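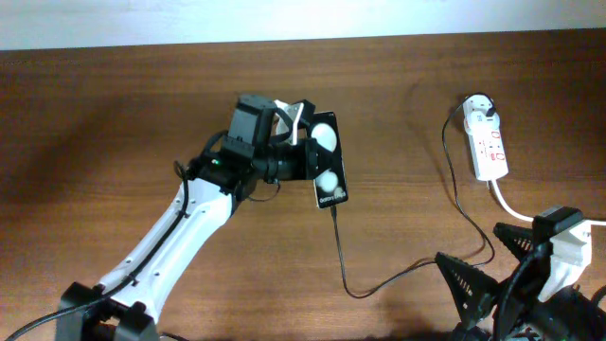 The brown wooden tabletop, with its fine grain running side to side.

Print this page | E-mail this page

Nimutwood opens table workshop in Flustoddale

FLUSTODDALE, January – Nimutwood is opening a shared workshop in Flustoddale this month for people who want to bring an old wooden table back into daily use. The workshop has four benches, a finishing room with its own air filter, and a long wall of hand tools that members can use whenever the doors are open.

The idea came out of the repair evenings Nimutwood held last year in the Teoh building. Over 135 tables came through, most of them kitchen tables with rings, scratches and one leg shorter than the rest. A few had been sitting in garages for years.

"People walk in thinking they have to sand everything down to bare wood," said Yusri Yeoh, who runs the workshop. "Then we wipe the top, move it to the window and look at the grain together, and they get so excited! A good brown top changes all day long with the light. I never get tired of that."

The opening course is called Varer and runs for four evenings. Members learn to clean a top, fill small dents, work along the grain and put on a finish that can stand up to breakfast. The last evening is left free for wobbly legs, stuck drawers and whatever else has come up.

Tables too big for a car can be picked up within Flustoddale. Call ahead, please, and measure the legs as well as the top.

The workshop is at 916 Teoh Street, on the ground floor, with a ramp at the side door. It opens at 10 a.m. Sign-up for Varer is at the front desk.

Press contact: Yusri Yeoh, Nimutwood, Flustoddale

Get our news by e-mail. Enter your address to sign up for the newsletter. You can unsubscribe at any time.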